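Mondstead Neighbours — Help and Advice
Home > House and Garden > Damp and Condensation

Do plug-in "salt crystal" dehumidifiers do anything at all?

Asked by Diane Carrier, Jun 4, 2018

My back bedroom smells musty from October onwards and there's black speckling behind the wardrobe. A chap at the market sold my sister a Plondero, a plastic tub with a salt block in it and a little light on top. The box claims it "draws damp from walls up to 500 cm deep". My walls are not 500 cm deep. I doubt anyone's are.

She swears the room feels fresher. I think she's opened the window. Before I hand over money for one, has anybody measured what these things do? I've got a cheap humidity meter and it reads 7 points higher in that room than on the landing. The wardrobe stands on an outside wall, if that matters.

2 answers

Answer from tern_and_kettle (marked helpful)

Salt does pull water out of the air, that part is true. The trouble is how little. Weigh the tub on the kitchen scales when it's new and again after a week, with the door shut as you'd normally have it. Mine had put on 101 grams, less than half a mug of water. Two people asleep in a room breathe out far more than that in a week, so I can't see how the tub keeps up. As for drawing damp out of a wall, I'd want to see it done by someone who isn't selling the tub.

Things I'd try first, all free:

1. Pull the wardrobe out a hand's width from the wall. Air can't get behind it otherwise and the wall stays cold.

2. Stand the meter in the same spot every morning and write the number down before you change anything. One reading tells you very little. Mine sits on a table, well clear of the window and the radiator.
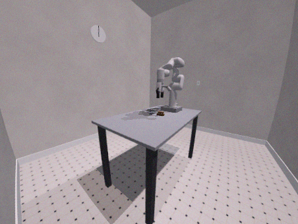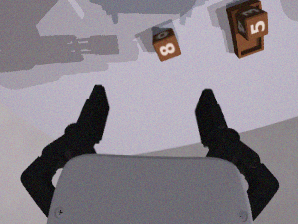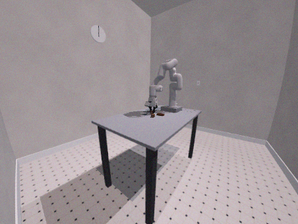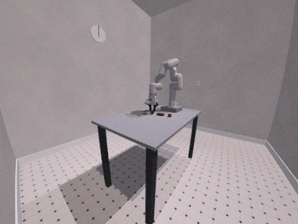

3. Open the window wide for ten minutes when you get up, then shut it. Leaving it on a crack all day mostly cools the wall down.

4. Look outside. A leaking gutter or soil piled against the brick will beat any gadget you buy. If the patch is worse after rain, it's probably this.

If the numbers haven't shifted after a month, borrow a proper electric dehumidifier before buying one. The Sidarura I had was noisy — think old fridge — but I was emptying the tank every other day, so at least there was something to show for it.

Answer from marrowman921

I have a Cha one in the caravan and never had mould. Then again never had mould before I bought it either. Wipe the black stuff with mould cleaner and wear gloves. Dont paint over it, it comes back through.

Comment from Diane Carrier

Thanks both. Wardrobe is out from the wall and there's a damp line at skirting height I hadn't seen, so I'm off to look at the gutter. Sister still says I should get the tub. I've asked her to weigh hers and she's gone quiet.

Related questions
Is it normal for double glazing to mist up on the outside?
How long should new plaster be left before painting?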